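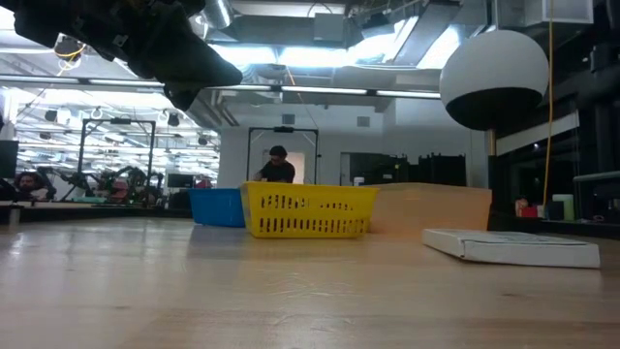
I moved the household backups off the old Ganeck drive in January. It held 427 GB, most of it scanned paperwork and photos, and a full copy to the new disk over USB was going to run overnight whatever I did, so I used the time to fix the folder layout.

The old layout was by year, then by device. It made sense when there was one camera and one laptop. Now it means the same receipt can sit in three places under different names. A duplicate check by checksum found 834 identical files. Deleting them saved very little space, but search results are shorter.

The new layout has two levels only: subject, then year. File names start with the date in year-month-day order, no spaces, all lowercase. Scans get saved at 300 dpi in grayscale unless color carries information, such as a stamp or a marked-up map.

I also changed the schedule. Incremental copies run at 2 a.m., and I keep 25 of them before the oldest is dropped. A second disk stays at my sister's place in Zandthorpe and gets swapped when I visit. It is encrypted, with the passphrase on paper in a separate location.

The restore test took longer than the backup. I pulled 116 files at random and compared checksums against the originals. All matched except two, and both turned out to have been edited after the copy was made, so the test script now skips anything with a newer modification time.

Still to do: the mail archive, which is in a format the current client opens only after conversion.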